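Trosolham Wool Felt, Teal Blue

I've been selling this felt by the metre out of my little shop in Herath for ages now, and the dark teal is still the colour I'd keep for myself. It cuts clean, doesn't fray, and you can leave the edges raw without feeling guilty about it.

Most of you buy it for craft tables and card nights. It also makes a lovely quiet top for a kids' play table -- soft toys look great on a darker colour, and wooden blocks don't clatter so much.

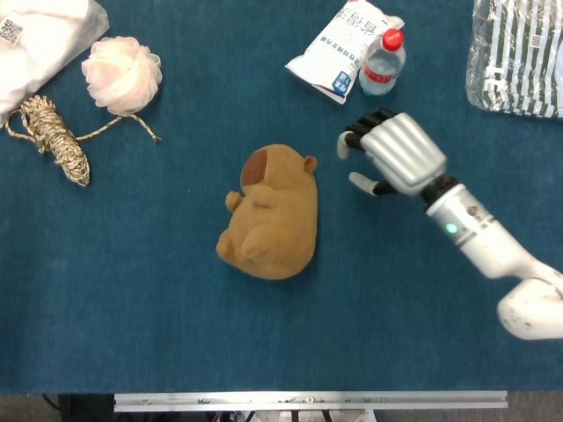
Looking after it

Go over it with a lint roller once a week (Sunday's my day) and dab spills with cold water. Please don't put it in the dryer! I did that with a whole offcut and ended up with a very thick placemat.

Sizes and price

Sold in 20 cm steps, cut to order. Full rolls are 12 metres and I can usually get one in by the next delivery. If you want the heavier Altano backing, add it at the checkout and I'll glue it on for you -- allow a few extra days for that.

Colour can shift a bit between dye lots, so order everything for one job together. Swatches are free, just send me your address.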